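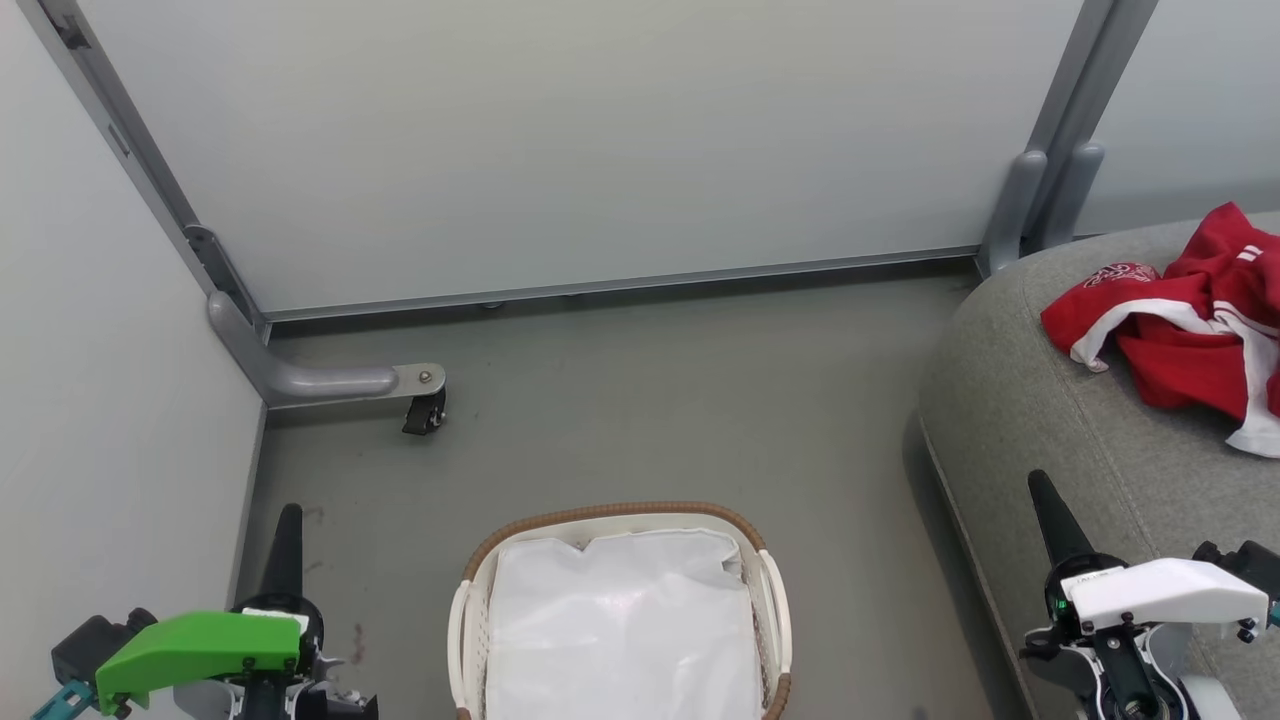
Gray panel, gray posts and one small black wheel.

I picked noise in shared study rooms because I live with it. My dorm in Bostport has thin walls and I can hear my neighbor's alarm better than my own! So for this project I asked a simple question: does a quieter room help people remember what they read?

I got 136 students to read a page of 1,000 words and then take a short memory quiz. Half read in the Juvia library (super quiet) and half in the Plekska cafe at lunch, with the coffee grinder going. I ran it over 7 days in August, and I had to throw out 2 quizzes with no answers on them.

The library group did better, but by less than I expected. The cafe readers did fine on the main ideas and mostly lost points on names and dates. A few told me they liked the buzz, and I kind of get that, I wrote most of this report there.

If I did it again I would measure the sound level at each table (my phone app kept crashing) and have everyone read in both places.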